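Section 4 covers the Flerngate handheld audio guide as issued to walk-up visitors at the Esthorpe ferry terminal. Complete Section 3 (collecting and signing for the unit) first.

## 4. Setting up the guide for the harbour and island route

### 4.1 Before you leave the terminal

1. Hold the power key until the Conik logo clears and the language list appears.
2. Select a language. The list defaults to English; Portuguese, Finnish and Vietnamese are on the second page.
3. Enter the four-digit route code printed on your ferry ticket. Return tickets carry two codes. Use the one marked OUT.
4. Wait for the route to load. The status bar turns solid green when all 19 stops are stored on the unit.
5. Plug in the earphones and press key 2 to play the test message. Adjust the volume with the side rocker.

**Note:** The route loads over the terminal Wi-Fi only. If you board before the bar is solid, the unit will play the stops it has and skip the rest without warning.

**Caution:** Do not select *Reset unit* from the settings page. A reset erases the ticket code, and the unit must go back to the counter to be reissued.

### 4.2 Starting the tour on board

1. Stay within the upper deck seating area until the ferry clears the breakwater. The position signal is unreliable beside the terminal building.
2. Press **Start**. Stop 1 plays automatically as the ferry passes the outer light.
3. To pause, press **Start** again. Commentary resumes from the beginning of the current sentence.
4. To replay a stop, enter its number and press the hash key.

Stops 1 to 7 are triggered by position. Stops 8 to 19 are on the island and must be keyed in by hand — the numbers are on blue posts at knee height along the path.
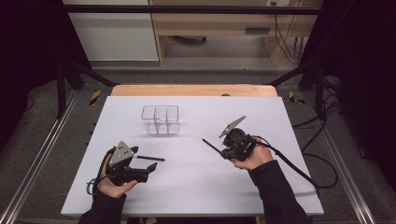
### 4.3 On the island

1. At the Yao Landing gate, show the unit to the attendant. It serves as your entry pass and no paper ticket is needed.
2. Follow the path in number order. Stop 11 (the signal house) is up 64 steps; a level detour is signposted on the left before the stairs.
3. At the signal house, point the top edge of the unit at the grey panel beside the door to load the interior commentary. Hold it there until it beeps.
4. Check the battery at the picnic shelter. Below two bars, switch the screen to *Dim* under **Settings > Display**.

**Note:** The interior commentary covers the station from its opening in 1878 and runs longer than the other stops. It cannot be fast-forwarded.

**Caution:** The units are not waterproof. Keep them inside a jacket or bag on the jetty in a southerly.

### 4.4 Return and drop-off

1. Enter the BACK code before boarding. The OUT code expires when you pass through the gate.
2. Remove the earphones. They are yours to keep.
3. Place the unit screen-up in the return chute at the terminal. The deposit is released to your card when the unit is scanned.

If the chute is full, hand the unit to counter staff and ask for a receipt. Faults are logged by Helmi Tikkanen at the Esthorpe counter; quote the unit number on the back label.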